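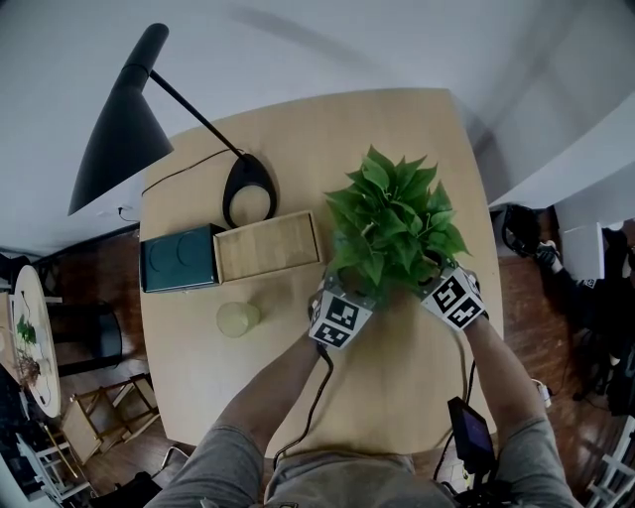

A tabletop plant is a potted plant kept on a desk, dining table, sideboard or similar surface within reach of a seated person. The term describes where the plant is kept and has no botanical meaning; the same species may be sold as a hanging plant, a shelf plant or a floor plant according to its size and the way it has been trained. Leafy species of compact habit are the usual choice. In a full specimen with heart-shaped leaves, the foliage may hide the pot completely when viewed from above, and the plant is then moved with one hand low on each side, beneath the outer leaves. Tabletop plants commonly share their surface with a lamp, small boxes, cups and other household articles, and much of the practical writing on the subject deals with this arrangement.

Terminology

The expressions "desk plant" and "table plant" are used interchangeably in the retail trade. "Centerpiece plant" is narrower and refers to a specimen placed in the middle of a dining table, often for a single occasion. The interior planting handbook by Thirumalai Suvarna, published by Malinowski, defines a tabletop plant as one whose foliage does not extend past the edge of the surface that supports it. Under this definition a trailing vine ceases to be a tabletop plant once its stems hang over the side, although it may be returned to the category by pruning. Sellers seldom apply the distinction.

Common species

Pothos (Epipremnum aureum) is among the most widely kept. Its leaves are heart-shaped and bright green, in many cultivars marked with yellow or white, and the plant tolerates irregular watering and moderate indoor light. When the growing tips are pinched back the plant branches near the base and forms a dense cluster; left alone, it produces long trailing stems with leaves spaced farther apart. Heartleaf philodendron (Philodendron hederaceum) is similar in outline and is frequently confused with it. The leaves of pothos are generally thicker and have a waxy surface, while those of the philodendron are thinner and softer. A new pothos leaf unrolls from the stalk of the leaf before it. A new philodendron leaf emerges from a thin sheath, which later dries and falls.

Other species kept on tables include peperomias, small ferns, African violets and the smaller snake plants. Cacti and succulents are common on desks near windows but tend to stretch and lose their shape in dim rooms.

Containers

Most tabletop plants are sold in plastic nursery pots with drainage holes. The nursery pot may be set on a saucer or placed inside a decorative outer pot, known as a cachepot, that has no holes. The second method protects the table but allows water to collect unseen around the roots. The pot is normally lifted out for watering and returned after it has drained.

Wide, low containers are preferred to tall ones on surfaces in regular use, as they are less easily knocked over. A full crown of leaves raises the center of gravity, and a plant that was stable when bought may become top-heavy after a season of growth. The Fillix pot, a squat container with a weighted base, was designed for this purpose and was offered in 10 glazes. Its first production run comprised 3940 pots. The later Laltix saucer had a raised inner ring that held the pot clear of standing water.

Unfinished and lightly finished wood is especially prone to ring marks. Cork mats, felt pads and glazed saucers are all used to separate the pot from the surface. Unglazed clay saucers pass moisture slowly and do not protect wood unless a mat is placed beneath them.

Placement and light

Tabletop plants receive less light than those on windowsills, and the loss increases quickly with distance from the window. Owners often compensate with a lamp. An arched lamp with a downward-facing conical shade directs most of its light onto the table, where it may fall on the plant if the shade is suitably placed. Ordinary household bulbs provide limited benefit to foliage plants; bulbs made for plant growth can be fitted to many of the same lamps. Leaves should not touch the bulb or the shade. Power cords are best run along the back of the table, clear of the saucer and of any trailing stems.

The arrangement of other objects affects the plant chiefly through air circulation and access. Boxes and books pressed against the foliage bend the lower leaves and trap fallen ones, which may then decay. Suvarna recommends leaving a hand's width on at least two sides, enough to grasp the pot without dragging it. Drinking cups are commonly placed on the side nearest the sitter, with the plant farther back.

Care

Watering is guided by the condition of the soil. For pothos and most philodendrons, the upper layer is allowed to dry before water is given again. A small plant may need no more than 200 milliliters at a time, although the amount varies with the pot, the season and the soil mix. Yellowing lower leaves often indicate excess water; limp foliage in dry soil usually recovers after watering.

Dust gathers readily on broad leaves and reduces the light that reaches them. It is removed with a damp cloth, each leaf being supported from beneath with the free hand. Plants lit from one side lean toward the source and are given a quarter turn at regular intervals to keep an even shape. When a plant is carried, it is held by the pot; lifting by the stems may tear the roots.

Safety

Pothos and philodendron contain calcium oxalate crystals, which irritate the mouth and throat if chewed and may irritate the skin. Both are considered toxic to cats and dogs. A low table does not place them out of reach of animals or young children, and a high shelf or a different species is advised in such households.

In the workplace

Potted plants on desks are permitted in many offices, subject to rules on watering and spills. A survey by the furniture maker Bamard, compiled by Lewis Aitken, recorded tabletop plants at 81 of the desks visited — most of them pothos, and over half placed on the side away from the writing hand. Plants left unattended during long closures are usually gathered on one table and watered together.

See also

Cachepot
Hanging basket
Houseplant care
Task lighting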